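Why I Want My Knobs Back

I rented a car in December to drive from Utdale up to my sister's place in Fosesberg, which is 309 miles if you don't miss the turn by the reservoir. I missed the turn by the reservoir. I missed it because I was trying to make the windshield stop fogging up, and the control for that was on the second page of a menu called Comfort.

I've been grumbling about this ever since, mostly to people who were just trying to eat lunch near me, so let me get it out of my system properly.

The car was a Claeys, one of the newer electric ones, and in plenty of ways I loved it. It was quiet. The seats were better than my couch. It pulled onto the highway like it had somewhere to be. But the whole dashboard was one sheet of glass with maybe two physical buttons on it, and one of those was the hazard lights, which I assume the law insisted on. Everything else was software. Want the vents pointed away from your face? There's a little drawing of the vents and you drag the air around with your finger. I am not kidding. It took me most of a coffee to figure out.

My own car is an old Onetti wagon with a heater knob the size of a cookie. It goes from blue to red. My kid could work it at three. I can work it in gloves, in the dark, while arguing about which exit has the good bathrooms. I had never once thought about that knob until I didn't have it.

Now, I know what the other side says, and my friend Teodora Trajkovski said all of it to me over dinner. She writes software for a parts supplier, and she thinks I'm being a crank. Her case goes like this. A screen can be updated. A button is stuck doing one job until the car goes to the junkyard. If the company figures out a better way to lay out the heating controls, they send it overnight and you wake up with a better car. And most people, she says, set the temperature once and let the automatic climate thing handle it, so why spend money on a knob they touch twice a year?

Okay. Some of that is fair! I like that a car can get better after you buy it. My Onetti has only ever gotten worse. And I'll admit that navigation on a big screen beats my old routine, where the phone slides off the vent clip at every left turn and ends up under the brake pedal.

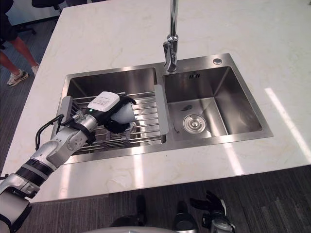 But the update argument cuts the other way for me. I don't want to wake up and find the defroster has moved. Driving is mostly habit. You learn where things are with your hands so your eyes can stay on the truck in front of you, and every time somebody in an office tidies up the menus, your hands have to start over. Teodora's answer was that you'd get used to it in a day. Sure, but which day? I'd like it not to be the day with the freezing rain.

And I don't buy the automatic climate thing either. Auto mode in that Claeys kept the cabin at a perfectly even temperature and let the glass turn to milk. It had no idea I'd just climbed in with a soaked coat and a wet dog. I had an idea! I just couldn't find where to put it.

What bugs me most is how it gets sold. The glass dashboard is pitched as the fancy option, the future, very clean. I priced one out when I got home, because I'm nosy, and the larger screen came in a package that added $2897 to the sticker. The package below it had the smaller screen and, get this, a row of real buttons. So you pay more to have the buttons taken away. I read that page twice and then read it aloud to my husband, who was asleep.

Then there's what happens when the thing breaks. A neighbor of mine had the center screen die in a different brand, just out of warranty, and the repair quote was $3553. For that whole stretch until it got fixed she had no heat controls, no radio and no backup camera. I replaced the fan switch in the Onetti myself for $110 and a skinned knuckle. The radio didn't even notice.

I'm not asking anyone to rip the screens out. Keep the map. Keep the camera, keep the silly fireplace video for when you're charging. What I want is a short list of things that get their own physical control, forever, in every car: temperature, fan, defrost front and rear, volume, wipers, headlights. You could fit the lot in a strip around eight inches wide. Make them feel different from each other, too. A row of identical flat switches is just a screen with extra steps, and I've driven one of those as well.

Voice commands don't count, by the way. I tried. I said "defrost the windshield" four times on that trip, in increasingly unfriendly tones, and got directions to a frozen yogurt place.

Teodora and I have agreed to a test. Next time she visits she's going to drive the Onetti and I'm going to borrow her car, and we'll each write down every time we look away from the road to adjust something (passenger does the writing, obviously). She thinks she'll win because her car reads her texts out loud. I think she's forgotten that my wagon doesn't know what a text is.

I'll be shopping for a replacement in the next year or so, whether I like it or not, given the noise coming from the back axle. I'll probably go electric. I've already started my list of what to look at on the lot, and the first thing I'm going to do in every one of them is close my eyes, reach out, and try to turn up the heat.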